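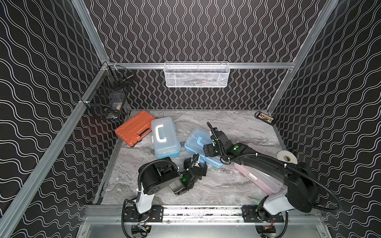 Plutico, a small company for workshop storage, opens on Sunday, July 19, 2020 the orders for Vamum, a sorting plan for people who work with small tools at one table and lose too much time in looking for them. The plan comes as a printed book with labels and a set of cards, and the customer uses it with the boxes he or she has already. Color does most of the work in it. At a table with an orange carrying case, two light blue toolboxes and a long pink box, a person can say "it is in the pink one" and the other person can go to it without opening every lid. The table has a gray marble pattern and the wall paper is black with white waves, and against both of them the colors are easy to find.

Vamum was prepared during two winters by Bereket Woldemariam, who started Plutico after many years of repairing sewing machines and small household appliances. In his first workshop all the boxes were the same gray, bought together because the price was good. He put a paper on each lid, and after one month the papers were dirty and nobody read them.

"I knew very well what I had, but I did not know where I had it," says Mr. Woldemariam. "I bought the same small screwdriver three times. When I finally cleaned the shelf I found all three, lying together in a box with cable ties."

The book has 150 pages and is written in everyday English, with short chapters that can be read in any order. The first chapter asks the reader to take everything out and put it on the floor or on a bed sheet. This is the part which people like the least, and the book allows two evenings for it. After this the tools are divided by how often the hand goes to them. Things used every day stay on the table or hang near it. Things used every week go in a box with a handle. The rest goes under the table or to another room, and it gets a card so that it will not be forgotten.

A full chapter is given to wire baskets. Many people hang one and then fill it to the top with things that have no other place. Plutico recommends a long basket on a rail at the back of the table, a little above the surface, so the table stays free below it. A second, smaller basket can go in the corner. The size of the mesh should be chosen after the things that will go inside, as thin rods and small keys will pass through a wide grid. Once a month the baskets are emptied completely, also when they look in good order.

Another chapter is for screwdriver bits. The advice is to keep them in a row in an open holder and to put the holder always in the same corner of the table. A missing bit is then noticed on the same day and can be looked for while the memory is fresh. Tape also has its chapter, only two pages long, and it is maybe the one which brought the most letters from test readers. Mr. Woldemariam keeps his tape lying flat at the side of the table. Several readers wrote to him that tape must hang. The final text lets the customer decide.

Before the printing, Plutico gave the plan to nearly 300 households and small workshops. They received the first version in February and sent back their remarks by post or by e-mail. The largest collection belonged to a repair room named Abera, where 1,536 separate tools and parts were written on cards before the sorting could begin. It took the team there five Saturdays. The cards showed that many of the parts belonged to appliances which the room does not repair any more, and these parts were given away.

From the remarks of the test readers, the following changes were made:

The labels are now bigger, and they can be taken off a plastic lid with warm water.

The color list has been made shorter. The first version had twelve colors, and readers could not buy boxes in all of them. The new version has five, with orange, light blue and pink among them.

A page was added about clear lids. Some readers believed that with a clear lid no label is needed. The book advises to put the label on anyway, at the side where the handle does not cover it.

The chapter on inherited tools was written again from the beginning, after several readers found it too strict.

Vamum does not include boxes, baskets or rails. Plutico has been asked for a full package many times, and it is possible that one will come later, but the company prefers that people begin with what is in the house. Old lunch boxes and cookie tins are good enough for the first months. The only new thing that the book asks for is a thick marker.

The first printing is 801 copies. The odd number comes from the printer, Bernard, who had paper left for one more copy after the 800 that were ordered, and this last copy will stay in the workshop for visitors to read. Orders are sent out in the order they arrive. Readers who took part in the test will receive the printed book without cost and do not need to write to us again.

Plutico will also answer questions about sorting by e-mail during the whole summer. Please write how big the table is and what kind of work is done on it. A photo is welcome, also of a table that is not yet in order.

About Plutico

Plutico makes printed plans, labels and cards for small workshops and for people who repair things at home. The company was founded by Bereket Woldemariam and works from one room with two tables.

Press contact

Bereket Woldemariam, Plutico
Review copies of Vamum and a sample set of labels can be sent to journalists on request.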